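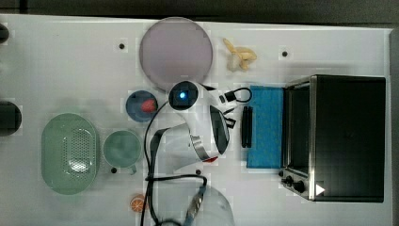
Runder Teller, Spielzeugbananen und ein blaues Schälchen mit roter Erdbeere auf weißer Tischplatte

Das Harmonium

Die Frau hatte am Telefon gesagt, das Instrument sei in gutem Zustand, nur ein Ton bleibe hängen. Das sagen die meisten. Ich schrieb mir die Adresse auf und trug den Termin für den September ein, weil ich vorher nicht in die Gegend kam.

Ich arbeitete damals schon lange für Desell. Wir reparierten Harmonien und kleine Orgeln, später auch Akkordeons, als die Harmonien weniger wurden. Die Werkstatt lag hinter einem Getränkemarkt. Im Winter heizten wir mit einem Ölofen, im Sommer stand das Tor offen, und wenn nebenan die Kästen abgeladen wurden, konnte man nicht stimmen.

Ins Sauerland fuhr ich morgens um fünf. Es regnete bis zur Autobahnabfahrt, danach war Nebel. Das Haus stand am Ende eines Ortes, in dem die Straße so schmal wurde, dass ich den Wagen auf einer Wiese abstellte. Hausnummer 124, obwohl es im ganzen Dorf keine so hohe Nummer hätte geben dürfen. Früher wurden die Häuser dort nach dem Alter nummeriert und nicht nach der Straße. Ich war an der 7 vorbeigekommen, dann an der 81, und dann war ich da.

Die Frau machte auf, bevor ich klingeln konnte. Sie trug eine Strickjacke und darüber noch eine.

»Sie sind früh«, sagte sie.

»Ich bin gut durchgekommen.«

»Mein Bruder schläft noch. Stört das, wenn jemand schläft?«

Ich sagte, das Stimmen sei nicht leise. Sie überlegte und sagte dann, er müsse sowieso aufstehen.

Das Harmonium stand in einem Zimmer, das sonst nicht benutzt wurde. Man merkte es an der Luft. Ein Broltwood, Nussbaum, zwei Manuale, die Registerzüge vollständig. Ich hatte von diesen Instrumenten gehört, aber nie an einem gearbeitet. In der Werkstatt gab es einen alten Katalog von Pendmont, dem Händler, der sie eingeführt hatte, und auf Seite 70 war genau dieses Modell abgebildet, mit einer Dame davor, die Handschuhe trug. Wir hatten oft darüber gelacht, über die Handschuhe.

Ich setzte mich und trat die Bälge. Es kam Wind, mehr als ich erwartet hatte. Ich spielte eine Tonleiter, und beim Fis blieb der Ton stehen. Ich nahm die Hand weg, und er stand weiter. Ich hörte auf zu treten, und er wurde leiser und sank dabei ein wenig ab, wie es bei Zungen manchmal ist, und dann war er weg.

»Das ist er«, sagte die Frau in der Tür.

»Seit wann?«

»Seit dem Tod meiner Mutter. Vorher hat ja sie gespielt. Vielleicht war es vorher auch schon so und sie hat drum herum gespielt.«

Ich sagte, das könne man, wenn man die richtigen Stücke aussuche. Sie nickte und ging Kaffee machen.

Ich nahm die Rückwand ab. Dahinter lag, was hinter Rückwänden liegt: Staub, eine Haarnadel, ein Pfennig, ein Heiligenbild. Ich legte alles auf die Fensterbank. Das Filz war an zwei Stellen angefressen, aber das war alt, und die Motten waren längst fort. Die Feder unter dem Fis war müde. Man hätte sie nachbiegen können, und es hätte einen Winter gehalten. Ich hatte passende dabei und setzte eine neue ein. Das dauerte keine halbe Stunde. Der Rest des Vormittags ging für die anderen Töne drauf.

Der Bruder kam gegen zehn herein. Er war ein großer Mann in Arbeitshosen und hatte Schlaf im Gesicht. Er blieb neben der Tür stehen und sah mir zu.

»Was kostet so was?«, fragte er.

»Die Reparatur?«

»Das Ding.«

Ich sagte ihm, dass es kaum einen Markt gebe. Die Leute haben keinen Platz, und die Kirchen haben elektrische. Für ein Broltwood fände sich vielleicht ein Sammler, aber den müsste man erst finden, und dann müsste er es abholen.

»Also nichts«, sagte er.

»Nicht viel.«

»Meine Schwester glaubt, es wäre was wert.«

Ich antwortete nicht darauf. Er ging hinaus, und ich hörte ihn in der Küche reden und die Schwester auch, nicht laut. Ein Stuhl wurde gerückt. Dann fuhr draußen ein Traktor weg. 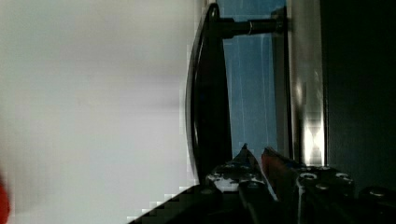

Als ich mit dem unteren Manual fertig war, brachte sie den Kaffee. Sie stellte ihn auf einen Hocker und setzte sich selbst auf die Lehne des Sessels. Sie fragte, ob man das lernen könne, in ihrem Alter. Ich sagte, man könne es lernen, die Hände würden halt langsamer. Sie hielt ihre Hände hoch und drehte sie um.

»Langsam waren die immer«, sagte sie.

Sie erzählte, dass die Mutter nach dem Abendessen gespielt habe, immer wenn abgewaschen war. Als Kinder hätten sie dabei im Bett gelegen, und der Bruder habe gegen die Wand geklopft, damit sie aufhöre. Später habe er geklopft, damit sie weitermache. Man habe den Unterschied nicht hören können, und die Mutter habe sich ohnehin nicht danach gerichtet.

»Gibt es noch Noten?«, fragte ich.

Sie öffnete den Schrank unter dem Fenster. Er war voll bis obenhin. Choräle, Tänze, abgeschriebene Schlager, ein Heft mit dem Stempel eines Gesangvereins. Zuoberst lag das Gesangbuch, und ein Streifen Zeitung steckte darin. Sie zog ihn heraus und las die Nummer vor.

»421. Können Sie das?«

Ich konnte es. Es ist kein schweres Lied. Ich zog zwei Register und spielte es durch, in dem Tempo, das man nimmt, wenn man nebenbei hört, ob etwas klappert. Es klapperte nichts. Das Fis kam dreimal vor und ging jedes Mal wieder zu.

Sie war aufgestanden. Ich dachte, sie würde weinen, und überlegte, was ich dann tun sollte, aber sie sagte nur, das sei ihr jetzt zu hoch vorgekommen. Die Mutter habe es tiefer gespielt.

Ich sah mir die Noten noch einmal an. In der ersten Zeile war mit Bleistift etwas eingetragen, sehr klein. Die Mutter hatte das ganze Lied einen Ton nach unten gesetzt. Ich spielte es so, langsam, weil ich umdenken musste. In dieser Lage lag an den Stellen, wo vorher das Fis gewesen war, ein E.

»Ja«, sagte die Frau. »So.«

Ich blätterte weiter. In den anderen Heften fand sich dasselbe. Kleine Bleistiftzeichen am Rand, ein Ton tiefer, eine Terz höher, hier und da eine Stimme umgelegt. Manche waren so blass, dass man das Papier schräg halten musste. Auf einem der Hefte stand eine Jahreszahl, und wenn sie stimmte, dann hatte die Feder da schon nicht mehr geschlossen, und die Tochter war noch zur Schule gegangen.

Ich sagte es ihr. Sie nahm mir das Heft aus der Hand und suchte die Stellen.

»Warum hat sie denn keinen kommen lassen?«

Das wusste ich nicht. Es gab damals in der Gegend mehrere, die so etwas machten. Wir hatten selbst Kunden zwei Dörfer weiter.

»Am Geld lag es nicht«, sagte sie. »Für die Kühe kam ja auch immer jemand.«

Ich schraubte die Rückwand wieder an. Das Heiligenbild und die Haarnadel wollte sie behalten. Den Pfennig sollte ich zurücklegen. Ich musste dafür zwei Schrauben wieder lösen, und sie stand daneben und sah nach, dass er richtig lag.

Beim Bezahlen kam der Bruder zurück. Er zog in der Diele die Stiefel aus und fragte, ob es jetzt gehe. Sie sagte, es gehe jetzt. Er ging auf Strümpfen in das Zimmer und drückte mit einem Finger auf eine Taste. Es kam nichts, weil er nicht trat.

»Du musst treten«, rief sie.

Er trat und drückte. Es war das Fis nicht, es war irgendein Ton weiter unten. Er hielt ihn, solange die Luft reichte, und ließ dann los.

»Unten ist der Wind besser«, sagte er, als er wieder herauskam, und ich wunderte mich, denn das stimmte.

Ich schrieb die Quittung auf der Kommode. Die Frau fragte, ob man die Feder haben könne, die alte. Ich hatte sie schon in die Dose mit dem Abfall getan und musste suchen. Es lagen noch andere darin, von anderen Instrumenten, und ich war mir bei zweien nicht sicher. Ich gab ihr diejenige, die mir die richtige schien. Sie wickelte sie in ein Taschentuch.

Auf der Wiese war der Wagen eingesunken. Der Bruder kam mit dem Traktor und zog mich heraus, ohne dass ich ihn darum gebeten hätte. Ich wollte ihm etwas geben, aber er winkte ab und machte das Seil los.

Auf dem Rückweg hielt ich an der Tankstelle vor der Auffahrt. Der Nebel war weg, und man konnte sehen, dass es auf der anderen Talseite einen Steinbruch gab. Ich aß mein Brot im Wagen. In der Werkstatt trug ich am Abend ein: Broltwood, zweimanualig, Feder Fis ersetzt, gestimmt, Rückwand gereinigt. Unter Bemerkungen schrieb ich, dass im Frühjahr jemand nach den Bälgen sehen solle. Im Frühjahr rief ich an, und der Bruder nahm ab. Er legte den Hörer hin, um sie zu holen, und ich hörte, dass im Haus gespielt wurde, mit Pausen an den schweren Stellen. Es dauerte eine Weile, bis sie aufhörte.

Kontakt | © Alle Texte beim Autor | Nach oben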